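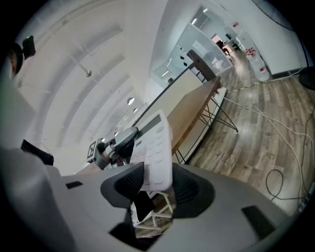 Vetivetti Desk Things: read me first

Hello, and thank you for stopping by! Vetivetti is a modest collection of notes and pictures of the things people keep on and near their desks — calculators, mostly, though staplers and tape do creep in. Version 2 came out in February and has 18 folders, one for each kind of object.

The calculator folder is the one we're fondest of, and it has 60 entries in it. Each has a short text file giving the colour of the case, the shape of the keys and whether the display shows anything. Where we couldn't read a marking we left the line blank, so please don't fill it in by guesswork.

Folder 11 (Rasarum) is still being sorted.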